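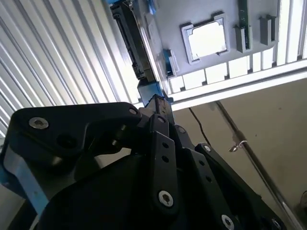 Droten robots learn to service computers from recorded examples

4/18/20

Electronics refurbisher Droten has started recording its robot arms at work on computer parts, with the aim of training a system that can take over some of the fiddlier jobs on its service benches. The company said the collection now holds 2,823 recordings, all of them made at its workshop in Ellberg since March.

Each recording covers one short task, such as bringing a module up to a chassis, lining it up with its place or drawing it back out. A person guides the arm through the movement. The position of the joints, the opening of the gripper and the view from a small camera near the wrist are all stored together, along with a line of text saying what the task was.

The learning system, which Droten calls Ultum, is then given the recordings and has to work out which movements go with which views. It has no fixed list of positions to follow. The company's older arms do, and they stop if a part is set down slightly askew.

"The old programs are fine if the tray is where the tray should be," said Kibet Mwakyusa, who runs the recording work. "We get machines in from offices and schools and no two batches are the same. You could write a new program for each one, and we did for a while, and it took longer than doing the job by hand."

The chassis is mounted overhead for part of the work, so the arm has to reach up from underneath. Mr Mwakyusa said this was a deliberate choice. On the service line the units are carried on an overhead rail, and Droten did not want to collect examples on a flat table only to find they were of little use on the line.

It does make the task harder to record. Light comes through the openings in the chassis and can wash out the camera's view, while the gripper itself is often dark. The team tried covering the lamps, then took the covers off again. Mr Mwakyusa said the line has the same trouble with light, and the system may as well meet it early.

Six operators take turns at the controls. A session lasts 45 minutes, after which the operator changes over and spends the next session checking recordings on a screen. Checking means watching each one through, correcting the line of text if it is wrong and marking the moment at which the gripper closes on the part.

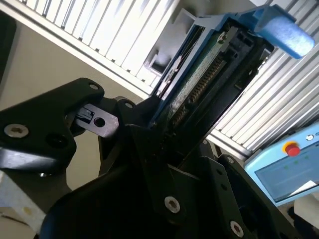

The gripper with a blue-framed module during recording at Ellberg. A control pendant with its red stop button is at the right.

Recordings that go badly are kept. If a module catches or has to be let go, the operator marks the recording as a failed attempt and adds a short note. Droten said failed attempts are held in a separate part of the collection and are used to teach the system to notice when something has gone wrong. An earlier set, made before this rule came in, contained only clean runs. A system trained on it would carry on pushing at a part that was plainly stuck, Mr Mwakyusa said.

Operators are also asked to vary how they work. They may come at the part from a different side, start with the arm further away or pause halfway. In the first weeks most people settled into one way of doing each task and the recordings were too alike. The start position is now picked by the computer and shown to the operator before each attempt.

The modules themselves take some care. Connector pins can bend if a part is brought in at the wrong angle, and a bent pin is not always easy to spot on camera. Parts used for recording are inspected at the end of each session and taken out of use if they show damage. They come from scrapped units and do not go back to customers.

The arms were set up by Csonka, an engineering firm that already looks after Droten's packing machinery. It also made changes to the way the controls respond, after operators complained that small hand movements were being lost. The arm now moves more slowly when the gripper is close to a part. Recordings made before the change have been kept but are labelled, so that they can be left out of training if need be.

Early trials of Ultum have been limited. The system has been allowed to move the arm on its own for six of the tasks on the list, always with an operator standing by. Droten would not give a success rate. It said the results were good enough to carry on and not good enough to put on the line. Picking up a module from a tray is going well. Seating it in the chassis is not, and most of the next round of recording will be spent on that step.

There are no plans to cut jobs on the benches, according to the company. It said it had struggled to fill evening shifts and hoped that the arms could take on repeat work in those hours, with staff handling units that need a proper look. Operators working on the recordings were drawn from the benches and have been told they can return to their former posts when the collection is finished.

Some have passed on tips that found their way into the instructions. One was to rest a module lightly against its guide before pushing, so that it lines itself up. The point is now part of the sheet given to new operators, and Mr Mwakyusa said it had made a visible difference to the recordings.

Droten has been asked by other repair firms whether it will share the collection. It has not decided. Some recordings show labels from customers' machines, and these would have to be blurred or taken out first.

Recording will go on at Ellberg through the summer. A second arm is being fitted at the next bench and will be used for tasks that need one hand to hold the unit steady while the other works on it.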